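Wallpaper swap is back, October, same hall

Quick one this month, am writing between deliveries. The roll-end swap is on again. Doors at 9, gone by noon if last time is any guide. Bring what you have left over, take what you need, no money changes hands. Full rolls, half rolls, the bit that's been behind the water heater since you moved in. All fine. Label it if you can. Batch number most of all, people drive home with two rolls of the same pattern and find they don't match in daylight. Happened to me. Hallway still looks like it.

Last swap we had 137 rolls on the tables by opening and nearly 261 by the end, as folks kept going back to their cars. Stripes went first, which surprised me. Big florals sat there till late and then all went in one go to a lady doing a powder room. Textured white, please, no more textured white. We've still got a stack in the Moynihan shed from spring.

On big florals, since a few of you wrote in asking. Yes to small rooms. A closet, a half bath, the inside of a pantry. Large flowers look busy on a long wall and oddly calm when there are three short ones close together. Keep the floor and counter plain and you can get away with almost anything above. 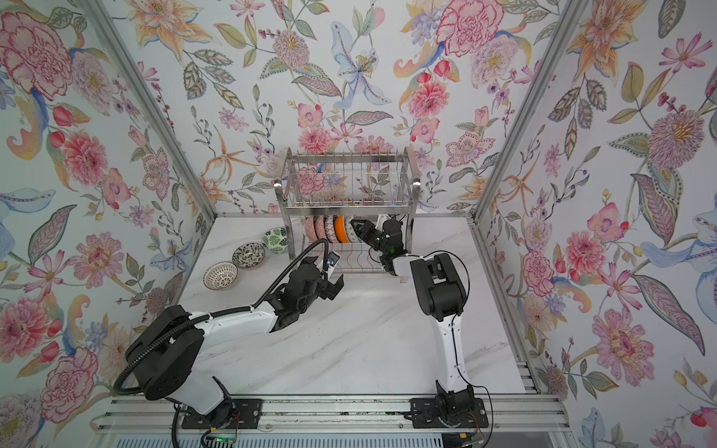

2 min read

Where to start hanging. Middle of the back wall, always, with the biggest bloom a bit above eye level. Work out to the corners from there. Your mismatch ends up over the door where no one looks. Theano Raptis taught the hanging class in the spring and she had us cut every drop four inches long, top and bottom. Seemed like a waste. It isn't, on a big repeat you will need it.

Paste: Varnari for the heavy papers, the Fimar tub for anything thin. That's just what we have had luck with. Don't mix them. Someone did and the seams lifted by supper.

Corners. Don't wrap a full width around. Split it, let it turn half an inch, overlap the next peice. Old walls are never square and a stem that starts straight will be leaning by the window.

Other bits. Steamer is back from repair, can be borrowed again, two nights max. Long table also free to borrow but you need a truck. Whoever has the Waria sample book please bring it along, there's a list waiting on it. Coffee at the swap, bring your own mug, we ran out of cups last time and it was not pretty.

Theano will do the hanging class again if enough of you want it. Reply to this email with a yes and wether mornings or evenings suit.

Contact the newsletter | © The Roll End, all rights reserved | Back to top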